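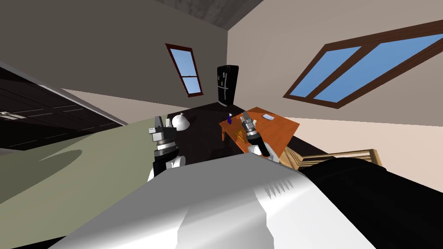 Plaque Wording and Proofs: What I Wish I'd Asked For
Speaker notes, Sunday session, 17 minutes plus questions

Opening

Hi everybody, thanks for coming in so soon after lunch. I run the front counter at Brekdale, we're a small engraving shop over in Rurnstead, and I spend most of my week on the words that go on plaques. The cutting is somebody else's job. Mine is the email that says "Is there one L or two in that?"

Show of hands: who has ever handed over a plaque with a mistake on it? (Wait. Put my own hand up.)

Okay, good, we can be frank with each other then.

The Kaewsai job

Tell this one slowly, I always rush it.

Kaewsai came to us for long-service plaques, 128 of them, all going out at one dinner in September. They sent a spreadsheet. Lovely spreadsheet! Names in one column, years in another, department in a third. Somewhere along the way, somebody sorted the names and left the years where they were. So you had people who started last spring getting thanked for decades of dedication, and the other way around, and I looked straight at it and typed "looks great, sending to production."

We caught it with 16 plates cut. Those 16 came out of our pocket, and they're still in a drawer under my counter. I use the backs for testing fonts.

What changed after that: I ask for one name I can check. Just one. "Tell me somebody on this list and how long they've been with you." If their answer matches the row, we go ahead. If it doesn't, we both go back to the file before anyone has touched metal.

(Drink some water.)

Wording

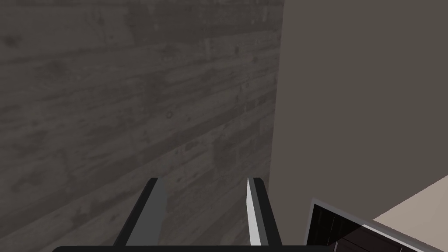 Gray planks meeting a plain wall.

Most people write too much. I get it, they're fond of the person and they want it all in there. But a five by seven plate with a whole paragraph on it ends up in tiny type, and the person getting it is often at an age where tiny type means finding their glasses first.

My usual order for a service plaque:
Organization name
"Presented to" or nothing at all
The name, biggest thing on the plate
What it's for, one line, two if they fight me
The year or years

Read out the two versions from the handout here. The long one is 194 words, and yes, a real customer really wanted it on a real plate. Don't read the entire thing! Stop when they laugh. Then read the short one.

Things to ask about names:
Does the person go by a nickname, and would they want it on the wall?
Middle initial, and is there a period after it?
Accents and hyphens (ask them to type the name themselves, please don't take it over the phone)
Titles. Some doctors care very much and some would be embarrassed.

Also, "in recognition of" and "in appreciation of" are both fine. "In recognition for" makes my eye twitch. If the customer insists I let it go, it's their plate.

Contrast
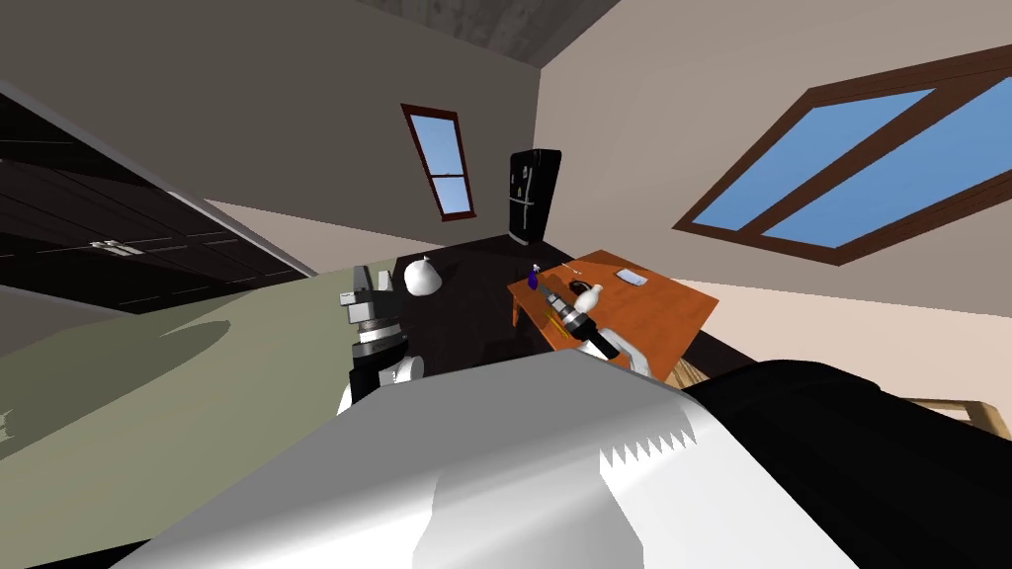 Let's talk about whether anyone can read the thing once it's up. A proof on a computer screen is black letters on a white page, so of course it looks crisp. Then you cut those same letters into brushed brass, hang it in a hallway, and half of it disappears when you stand to one side. I tell customers to decide how far away the reader will be and work backward from that. Take the big white section of the robot arm on the slide and the glossy black one next to it. You don't have to hunt for where one stops and the other starts, and that's the sort of difference I want between my letters and my plate. Black fill on brass gets you most of the way. Bare engraving on silver looks beautiful in your hand and gives up at six feet.

Pass around the Gralitz sample board now. That's our plate supplier's board, it has the same line of text on every finish. Ask people to hold it out at arm's length, then tip it. Start it on the left side of the room so it gets to the back by the time I'm on proofs.

Proofs

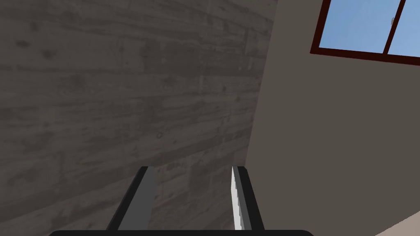 Wood grain on one side, smooth taupe-gray on the other.

A proof should be actual size. If the customer can't print it, tell them the height of the smallest letter and have them find it on a ruler. I've had more layouts changed by that one email than by anything else I do.

Get the yes in writing. A thumbs up in a text is writing, I've decided, but "Mom said it was fine" isn't.

Have two people read it, and have one of them read it backward, last word first. You feel silly. Do it anyway. When you read forward your brain fixes "Assocation" for you, and it's always the big words in the biggest type that slip through.

Don't let anyone approve a proof at five o'clock if they can do it at nine the next morning.

If I'm running long, skip to the questions. If I'm short, tell the one about the bowling trophy and the upside-down plate.

Questions

Likely ones:
"What do you charge for a redo?" Our typo, free. Their typo, cost of the plate.
"Can you fix a letter after it's cut?" No. Sometimes on acrylic, and it never looks right.
"How early should we order?" Earlier than you're planning to. For a big list, get me the names first and pick the plaque later.

Get the sample board back before people leave! I lost the last one.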